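Search this board
Search
Advanced search

Replanting the lower tea block - is 300 bushes too many at once?

Hello everyone, and thanks to whoever answered my shade tree question in March, it helped a lot. We run a small tea plantation and the lower block is tired. Irina thinks we should pull 300 old bushes this season and put the Lutis clones in. I keep wavering - that is a lot of picking to lose in one go, and we still have the coffee rows to pay for.
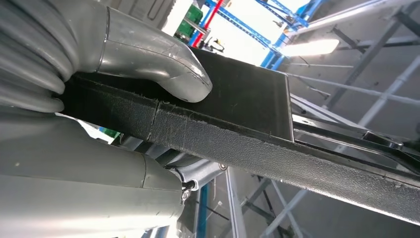 Posted by Odette Delorme, 7:40 am

I should add that the block sits at the bottom of the slope and stays wet well into the morning, so whatever goes in has to put up with that.

Pascal Millet wrote:
Lovely to hear from you again, Odette! I'd go slower. We did 159 the first year at Drimach and even that kept two of us busy with weeding until the rains stopped, and I remember my back very clearly. Do the worst rows and let the rest earn their keep a bit longer.

Urs Aigner wrote:
I have to disagree with Pascal, much as I like him. Patchy replanting gave us bushes of four different ages in one block and the pruning never lined up again. Pull the lot, sow a green cover, and live with the thin years. Our quote from the Rainer nursery was 2,925 for the plants with delivery, so ask them for a price before you decide anything.
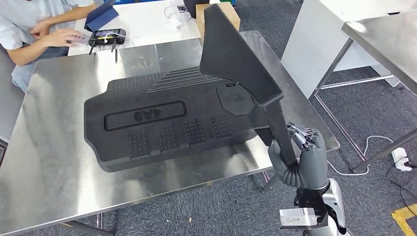 And please dig the drains first, while the ground is bare and you can get in there. We left ours until after planting and lost a whole row at the bottom end to wet feet.

irina_furtuna wrote:
Thank you, Urs, I have been saying this at breakfast for weeks :) I counted the block again and there are 368 bushes, so 300 already leaves the good ones by the road.

Odette Delorme wrote:
Well, I'm outnumbered at home and half outnumbered here. Drains first, then, and I'll call Rainer this afternoon. Pascal, what did you sow between the rows?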